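About Us

Hi, I'm Marina Manolakis, and this is Toltia. We pack up fragile things and send them where they need to go – teapots, lampshades, your grandmother's serving platter, the odd stuffed pheasant (two so far, both arrived with every feather). If it breaks when you look at it funny, we probably have an opinion on how to wrap it.

We're a small shop on the lower end of Branlow, next to the dry cleaner with the green awning. You can walk in with your things in a grocery bag and walk out with a tracking slip, or you can call ahead and we'll come get them if you're inside town limits. Please don't wrap anything before you bring it! I know it feels polite. We'll only have to take it all off again, and newspaper ink gets into unglazed clay like you would not believe.

How it started

I used to sell secondhand china online out of my apartment. I was fine at finding it and fine at photographing it, and then I was terrible at mailing it. My very first big order was a Greek coffee set to a lady in Oregon, and she wrote back very kindly to say that she now owned a lovely mosaic. I refunded her, cried a little, and went out and bought every kind of padding the store had. Then I spent the whole weekend dropping boxes of thrift-store mugs down the stairwell of my building. My neighbors were wonderful about it. Mostly.

After that my parcels got there, and other sellers started asking if I'd do theirs. Then a ceramics teacher asked, and then her whole class asked, and by June my kitchen table was gone and so was the hallway. I signed the lease in Branlow with a loan from my aunt and a very old tape gun.

The first year we packed 2,000 parcels. The second year it was 3,000, and that was the year I stopped doing the books at midnight and got some help.

Who you'll meet

Aliki Pappas is at the front counter most days. She's my cousin, and she was a florist before this, so she's used to people coming in with something delicate and a deadline. Aliki will ask you a lot of questions about your item. How old is it, does the lid come off, has it been glued before? Please tell her about the glue! Old repairs are the first thing to go on a bumpy truck ride, and we can pad around them if we know where they are.

Mihret Berhe runs the back. She came to us from a picture framer's, so anything flat and glass-fronted goes straight to her, and she cuts all our corner pieces by hand because she doesn't like the ready-made ones. (I've tried to sneak them in. She notices.) She also trains everybody new, me included whenever I get sloppy with tape.

Kalliopi Psarras does pickups and the accounts, which sounds like an odd combination until you see how happy she is to get out of the office. If you have stairs, a dog, or a driveway that confuses people, put it in the notes and she'll thank you for it.

What we pack

China and glass are still most of it. After that it's studio pottery, framed pictures, small lamps, clocks, ornaments, and a steady trickle of musical things – we've done a concertina, several ukuleles and one harp that I would not like to do again. We pack for Andreadis, the auction house up the hill, after each of their sales, so if you bought something there and can't carry it home, they'll give you our card.

We don't do furniture bigger than a side table, and we don't do plants, food or anything alive. We also don't do liquids. Somebody always asks about olive oil, and my own mother has been turned down, so please don't feel singled out.

How we like to work

Everything gets looked at in daylight by the window first. We write down the chips and cracks that are already there and take a picture for your slip, so you and the person at the other end both know what left the building. Then it goes to the back with its own number.

Soft layer first, always. For glazed china that's plain tissue, for anything with gilding it's acid-free tissue, and then comes the foam. Spouts and handles get wrapped on their own before the whole piece does, and lids never travel on their pots. Then we box it, pad that box, and put it in a second one. Two boxes! That's the big secret I paid a coffee set to learn. If the inner box can't shift and the outer box can take a knock, you're most of the way there.

Mihret has one more test at the end, and it's that she picks the finished parcel up and shakes it next to her ear. If she hears anything at all, it gets opened.

Our table and our foam

I get asked about the foam more than anything else, so it gets its own bit. We like a sheet with wavy ridges, in pale blue and white, because it hugs a curve better than the flat stuff does and you can feel when it's seated. We lay the sheet straight on the tabletop and set the piece down on it, and it's a nice moment, that one, because until then you've been holding your breath.

The table itself is light wood grain with rounded corners, and if you pack things for a living, please get yourself rounded corners. My hip has strong feelings about the old one. It's got a round cable hole too, and we keep a pink plastic bin up on the table with us. I did try to make the bins match once. Aliki said pink was cheerful and that was the end of it. 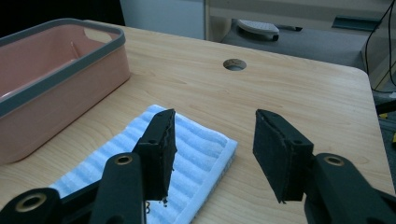
Reusing what comes in

A lot of you bring back your padding, and we love you for it. Clean foam, clean tissue, unpopped bubble wrap and boxes with all four flaps are welcome any time we're open. Leave them with Aliki. We check every sheet before it goes around anyone's heirloom, and the ones that have lost their spring go to the pottery class at Prilavham, where they get used to line the shelves in the drying room.

What we can't take is packing peanuts. Kalliopi had them in her car for an entire winter and I've promised her never again.

Learn to do it yourself

A few times a year we clear the back room in the evening and teach a class. Athina Giannakopoulos leads it. She's the ceramics teacher who asked me to pack her students' work way back at the beginning, and she's far more patient than I am. Bring one thing you'd be sad to break and one thing you wouldn't mind. You'll practice on the second one, and then we go out to the stairs (yes, I still do the stairs) and find out how you did. There's coffee after, in sturdy mugs.

Come and say hello

We open at 9 in the morning and close at 5, with the last pickup leaving at 3. If you need something to go out the same day, try to get here before lunch, and give us a bit more time if it's glass. Quotes are free, and so is advice, even if you end up packing it yourself at home. Just ring the bell if there's no one at the counter – we're in the back and one of us will be out as soon as we've put down whatever we're holding.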